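旗の補正

オルガ・マトスがナルタディンの研究棟に着いたとき、計算はもう終わっていた。画面には数字が二つ並んでいた。補正なしの経路逸脱が40センチ、補正ありが37センチ。走行800本分の平均だった。

「3センチか」と室長のドマンスキが言った。

「3センチです」

「論文になるか」

「なります。短いものなら」

オルガは上着を脱がずに椅子に座った。ヴォストウの遊歩道を走る案内ロボットには、青い旗がついている。歩行者から見えるようにと市が求めたもので、外すことはできない。風が出ると旗はカメラの前に広がり、ロボットは片側の道を見失う。見失うと反対側へ寄る。研究はその寄り方を減らすためのものだった。

方法は単純だった。画像のうち旗にあたる部分を切り出し、そこを障害物でも路面でもなく「不明」として扱う。不明の部分には、直前に見えていた手すりの線を延ばして当てる。8月の予備実験ではこれで十分に見えた。本番では3センチしか縮まなかった。

「延ばした線がずれるんだな」とドマンスキが言った。

「線は合っています。ロボットが線を信用していないんです。不明が2秒続くと重みが落ちるようにしてあります」

「誰がそうした」

「わたしです」

ドマンスキは何も言わず、湯を沸かしに行った。

オルガは逸脱の大きい走行から順に開いていった。どれも似ていた。旗が左を覆い、右には段と木があり、ロボットは右へ寄っていく。十数本目で手を止めた。旗が左を大きく隠しているのに、その走行だけは逸脱がほとんどなかった。
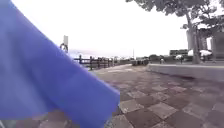

走行記録より。旗による左側の遮蔽。ヴォストウ遊歩道、2026年2月6日。

彼女は路面を見た。赤茶と灰色の敷石が市松に並び、目地が斜めに奥へ走っている。手すりは旗の縁の先から細く続いているだけだったが、敷石は手前の右下までよく写っていた。

ログを確かめると、この走行では古い版の特徴抽出が動いていた。ハンディンが辞める前に書いたもので、手すりのほかに目地の角度も拾う。遅いという理由で、オルガが秋に外したはずだった。切り替えを一台だけ忘れていたらしい。

「古い版が残っていました」と、戻ってきたドマンスキに言った。

「その一台は除外だな」

「除外します。それから、目地を入れてもう一度走らせたいです」

「何本」

「同じだけ」

ドマンスキは湯飲みを机に置き、予定表を開いた。遊歩道の使用許可は月末で切れる。彼は空いている枠を上から埋めていき、担当の欄に全部マトスと書いた。

オルガはハンディンの古い連絡先を探した。メールの件名に「目地について」と入れ、本文は二行で済ませた。最後に、遅くても構わないので元のコードの説明がほしい、と書き足して送った。

それからようやく上着を脱ぎ、次の走行を開いた。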